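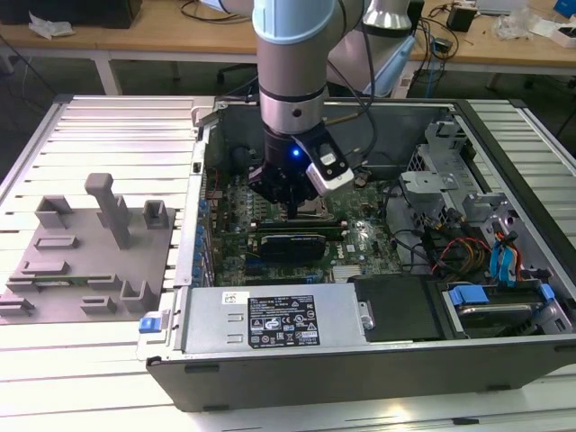
Migration notebook – Pivura records system
Entry: Tuesday, June 13, 2023
Site: Haltusham server room, with remote access to Praruvville

Purpose of the session

The second trial move of the Pivura database from the Haltusham servers to the hosted environment at Praruvville. The first trial was stopped during the copy of the attachments table and is recorded in the previous entry. The live system was not touched today. All work was done against the copy restored from Friday's backup.

State at start

Source copy mounted read-only. Target environment rebuilt from the Melis templates overnight, with no manual changes made afterward. The network link between the sites was tested before the copy was started and was within the limits set in the plan. Two accounts were active on the target: the migration account and the read-only audit account. All other logins were disabled.

It should be noted that the Melis templates still set the server clock to local time. This was corrected by hand in the first trial and the correction was then lost in the rebuild. The setting has now been placed in the template itself, and the target was rebuilt once more before work continued. The late start is due to this.

Copy stage

The main tables were copied first, then the attachments. The attachments table went through in one pass with the smaller batch size. The larger batch size should not be used again on this link, even outside business hours.

Row totals matched on every table except the address history, where the target was short by 1,483 rows. The copy log showed no errors for that table. The missing rows all have an empty end date, and the import filter treats an empty end date as a rejected record without writing a warning. The filter was changed to accept the empty value, the table was cleared on the target and copied again, and the totals then matched.

A silent rejection is a more serious matter than the shortage itself. The filter must write a line to the log for every record it refuses. This has been added to the list of items to be closed before cutover.
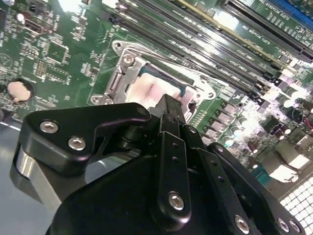
Checks after copy

Application start: the Pivura web service started on the target at the second attempt. On the first attempt it was still looking for the file share at Haltusham. The old path is held in two places, the service settings and the scheduled job file, and only the first had been changed. Both have now been changed.

Search: results on the target agree with the source for the standard set of test queries. Searches on names with accents return the same records but in a different order. The sort rules on the two database servers differ. Users in the billing office rely on the printed order, so the target is to be set to match the source before the third trial.

Scheduled jobs: the nightly export ran by hand without fault. The weekly cleanup job was left disabled and was not tested.

Backup: a full backup of the target was taken and restored to a separate location. The restored copy opened and passed the consistency check.

Rollback

The rollback steps were read through but not carried out. Step order in the written plan is wrong – the name record is switched back before the old service is started, which would send users to a server that is not yet answering. The order has been reversed in the working copy of the plan. The approved copy still has the old order and needs to be reissued.

Open items

Rejected records to be logged by the import filter.
Sort rules on the target to match Haltusham.
Rollback plan to be reissued with the corrected order.
Weekly cleanup job to be tested against a restored copy only.
Audit account password to be changed; it was shared over the phone during the session.

The third trial will use a fresh backup and will be timed from start to finish, including the rebuild from templates. The target has been left running overnight with outside access closed.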